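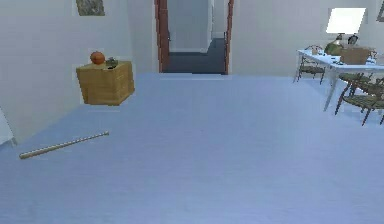 How to Paint a Concrete Floor in a Spare Room

A painted concrete floor is cheap, it is easy to sweep, and it can make a dark room look much lighter. I have now painted three of them, first in our old flat in Plulska and later two in the house in Flevcombe. With the first one I made many mistakes and had to scrape off almost everything, so please read the part about moisture before you buy the paint.

Check for moisture

Cut a square of clear plastic and tape it to the floor on all four sides. Leave it for one full day, or better two. If you see drops under the plastic, or the concrete has become darker, the floor is too damp for paint. In this case you must first find where the water comes from. A thicker coat will not help you.

Try also to do the work in a dry time of the year. I painted in August and the windows could stay open all night.

Clean and repair

Sweep, vacuum, then wash the floor with warm water and a degreaser. Oil spots need a second wash with a stiff brush. Rinse two times, because soap which stays in the concrete will keep the paint from sticking.

Fill the cracks with a concrete repair filler and press it in well with a narrow putty knife. When it is hard, sand it level with the floor. If the concrete is very smooth, like it was in our Flevcombe house, it needs etching or a light sanding over the whole surface. You can test it with a spoon of water. If the water stays on top like a bead, the surface is still too closed. Wear a dust mask for the sanding, and gloves and eye protection if you use an etching product.

Prime

Use a primer that is made for concrete and that fits with your paint. Both cans should say the same type, water-based or epoxy. Cut in along the walls with a brush, then roll the rest in strips the width of your arm. Begin in the corner farthest from the door. I know everybody says this, but in Plulska I still had to walk out over my own work in socks.

Paint

Stir the can from the bottom for 5 minutes. Do not shake it, or you will get small bubbles. Two thin coats are better than a thick one. Roll the first coat in one direction and the second coat across it. Between the coats wait the time that is written on the can, and add some hours if the room is cool.

For color, I advise to paint a piece of cardboard and lay it flat on the floor for a few days. A color looks different lying down than on the wall. Pale colors show hair and crumbs less than black does, but they show shoe marks more.

Bring the furniture back

You can walk on most floor paints after one day, but heavy things should wait longer. I wait one week. Put felt pads under all the legs, and lift the pieces into place, do not push them.
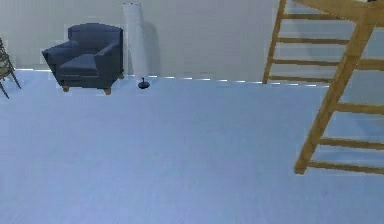

A dark armchair against a pale blue floor and a light gray wall.

Rubber feet and rubber-backed rugs can leave yellow marks on fresh paint, so keep them away for the first month. After this, wash only with a damp mop and a mild soap. Keep a small jar of the paint, well closed, with the name of the color written on the lid. You will need it for the scratches near the door.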